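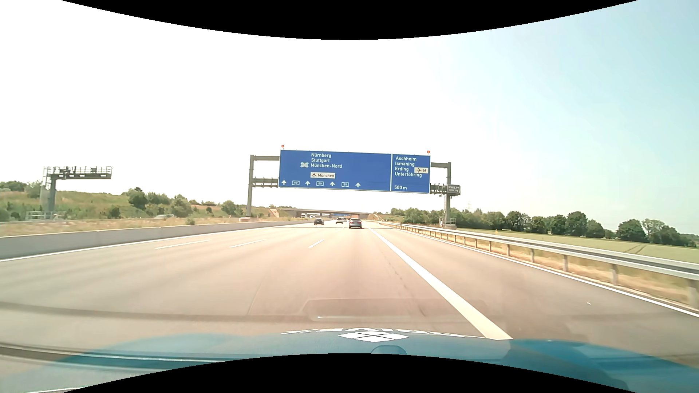 Running a sign-reading demonstration for open-day visitors takes one recorded drive and a laptop. Start the lane-keeping replay first and let it settle on the dashed lines. Then pause where the gantry is readable and ask visitors which panel matters for Erding. The right one lists it, with "500 m" in the lower corner; the left one carries Nürnberg, Stuttgart and München-Nord. Switch on the text overlay only after they answer.

Setup

1. Load the Zalleck replay tool and open the April drive.
2. Set playback to half speed. Full speed is too fast for a group.
3. Seat no more than 12 visitors per session.
4. Assign 2 hosts. At Nendalero, Hauwa Osagie runs the laptop and Aishwarya Hegde takes questions.

Check the confidence values before the doors open. If place names score low, reload the font model and replay from marker 111. Route numbers are read by a separate module and need their own check.

Export the log after each session and clear the overlay.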